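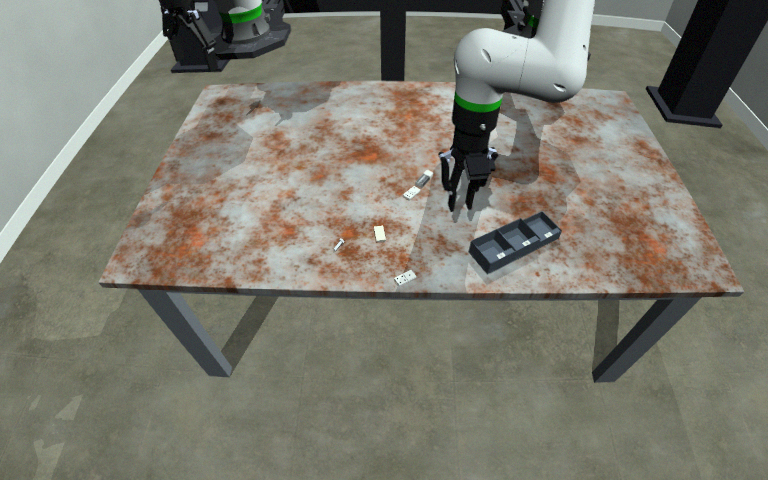
Sorting small parts in the simulator, part four

I said last time that I would write up the planner changes once they had settled down. They have mostly settled down, so this is that post. It is longer than I meant it to be.

The task hasn't changed. There are dominoes, a bolt and a thing like a memory stick on a table, and a tray with three compartments. The arm has to pick up each item and put it in the right compartment. All of this is still in simulation. I have a rule that nothing goes near the real arm until it has done a full overnight run without me touching it, and I have broken that rule once and regretted it.

The code is in three pieces, which I named after nothing in particular. Olitz finds the items and works out which way round they are. Gagnon picks a grasp. Burnham plans the path and sends it to the controller. They talk to each other over a small message layer that I wrote in a weekend and keep meaning to replace.

Since part three I have run 2,833 picks. Of those, 493 failed in some way, which is worse than I had hoped and better than in September. I sorted the failures by hand over several evenings. It was dull but I would do it again, as my guesses beforehand were wrong. I had been sure that most of the trouble was in the grasping. Most of it was in Olitz.

The blank domino

A domino lying with its pips showing is easy. There is plenty for the detector to hold on to and the angle comes out right nearly every time. Turn it over and you have a plain cream rectangle on a table top that is all grey, rust and brown blotches. The outline is there, but the table texture puts edges everywhere, and the detector kept joining a blotch to the side of the tile and calling the whole lot one object. The centre then moved a few millimetres and the fingers came down on a corner.

I could have changed the table to plain white. Shih-chieh Tsao suggested the reverse, which was to keep the ugly table and swap its texture at random for every run, so the detector could not learn any one pattern. I did that, and also made the depth image count for more than the colour image when the two disagree. A domino is thick enough to show up in depth. Blotches are flat.

Shadows gave me the same sort of problem. With the light where I have it, the arm throws a big angular shadow to one side of the gripper, and it moves as the arm moves. I now take the picture for detection before the arm comes down over the table and don't take another until it has gone back up. It costs a little time on each pick. I can live with that.

The bolt

The bolt is small and shiny and has a fat end and a thin end. Gagnon was treating it as a box and going for the middle of the box, which is not the middle of the weight. It would lift, tip head down and sometimes slide out. I added a rule that shifts the grasp towards the wider end for anything long whose ends differ in width. It is a hack and I have put a comment in the code saying so.

When two items lie end to end, as they often do after a random reset, the grasp has to go across them and never along. Gagnon used to score both directions and choose the better one with no idea that there was a neighbour. It now checks the space each finger would need on the way down. If there isn't room for both fingers, it puts that item to the back of the queue and tries another, and quite often the problem goes away by itself.

The path

Burnham got the biggest rewrite. The old version planned the whole move from pick to tray in one go, and the planner would now and then find some very strange way round with the elbow swinging out wide. There is a second arm beyond the table in my scene, parked, and I would like it to stay unhit. I have split the move into lift, carry and lower, with the lift and the lower forced to be straight up and down. Only the carry is planned freely. Planning time fell from 80 milliseconds to 16 on my desktop machine, and the strange swings have stopped.

The tray sits at a slant to the table edge, and this caught me out too. I had the drop points written down as fixed numbers in table coordinates. Each reset moves the tray, so of course they were wrong. They are now stored relative to the tray, and Olitz reports the tray's position and angle like any other object. Mwanahawa Mosoti spotted this from a log file I sent her, in less time than it took me to write the email.

Still to do

The message layer. Better handling of items too close to the tray wall, which I haven't touched. I also want the failure sorting done by a script, with each failed pick saved alongside its plan so I can play it back. There is a viewer in the Brulmont toolkit that might do for this, but I haven't got it to build yet. I will have another go on Sunday.

If you tried the settings file from part three, please throw it away. The gripper speed in it was too high and the sign on the wrist angle was wrong.

This site uses cookies to remember your settings and count visits. By carrying on reading you agree to this. Accept | Manage cookies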